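Put a board down first

I have worked in and written about small kitchens for long enough to have bored most of my friends on the subject of chopping boards. My view is simple. A board should be the first thing to go down on a table and the last thing to be put away, whether or not there is any chopping to do.

Most people I know do the opposite. The board lives behind the toaster or down the side of the fridge and comes out for onions. Everything else gets done on the bare worktop. Tea is made on it, packets are opened on it, jars are left on it with their lids off. Then the cook complains that there is no room.

The trouble is usually that there is no place. A worktop two metres long with things dotted along it is harder to work at than a small table with one clear spot in the middle. A board gives you that spot. You put the cup on it, or the bowl, and you know where your hands are going next. When you look up from the recipe you don't have to search.

My neighbour Stuart Lightfoot disagrees, and he has been cooking longer than I have. He says a board used as a tray is a board that's never free when you want to cut something. He has a point. I got round it by owning two, and Stuart's answer was that anyone with a galley kitchen in Sterham who owns two boards is part of the problem. We have left it there.

I would go one step further and put a mat under the board. For years I used a damp tea towel, which is what I was taught. It does stop the board sliding. It also leaves the underside wet, and a pale wooden board that sits on a wet cloth every day will sooner or later go dark along the grain. I lost a good one that way. A big plain mat does the job better, and it marks out the rest of your working area as well. The board is for the thing you are doing now. The mat is for whatever comes next. The table beyond it should stay clear.

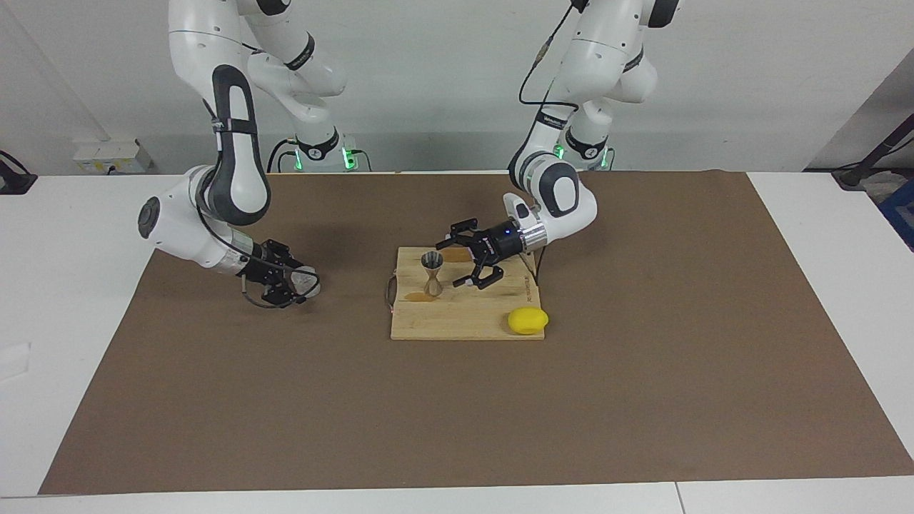 A pale board on a large brown mat, with a metal cup on the left half of the board.

Colour matters more than people think. Pale wood on brown is easy to read, and so is brown on a white table. I once stayed in a rented flat where the worktop, the board and most of the crockery were the same speckled grey, and I knocked over a cup of milk on the first morning. I don't put that down to clumsiness alone.

Then there is the question of wood or plastic. I have read the arguments about germs and I am not qualified to settle them. I wash mine with hot water and soap straight after use and stand it on its edge to dry, and I keep a separate one for raw meat. What I can say is that a wooden board stays where it is put and doesn't clatter when you set a metal cup on it. Plastic ones bow after a few months and then rock. I had a Flaromon, bought on offer, that would spin like a plate if you leaned on one corner.

You needn't spend much. Hiwot Lencho runs the cookware stall at our covered market and will sell you a plain board for 9 pounds. She also has a very thick one by Gundano, which I have picked up several times and put back. It is a handsome thing, but it is so heavy that I know I would leave it on the side and wash round it. A board you can't lift with one hand will not be washed properly.

Size is the other mistake. People measure the worktop and buy the biggest board that fits, then find it won't go in the sink. Take the measurements of the sink instead, and allow room for your fingers.

Stuart read this before I sent it in and said I had taken a whole page to tell people to use a tray. He may be right, although a tray has a lip and you can't scrape carrots off it into a pan. He still does his vegetables straight on the worktop, with a paring knife, and there are score marks all over it by the window.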